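Participants wanted: peg and block study, Jillham

Stivoser is looking for 20 adults to try out a set of pegs and blocks. You will sit at a white table and put round pegs into blocks that have a hole in the top, first with your usual hand and then with the other one. Some pegs are a close fit and some are not - we want to know which ones feel awkward and why.

One visit, 79 minutes including a break. You will be paid at the end of it.

You should be 18 or older and able to sit at a table and use both hands without pain. Glasses are fine. Please take off rings and bracelets before you start. No experience is needed, but we can't take anyone who did the September round.

Parking is behind the Fajardo building. Use the side door and ask for room 7.

To sign up, write to Laurinda Valente at the Stivoser front desk by 2021-01-08. Include your age, which hand you write with, and the times you can come in.

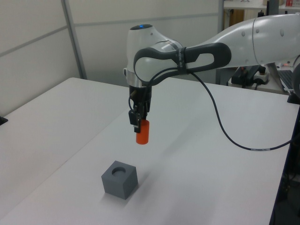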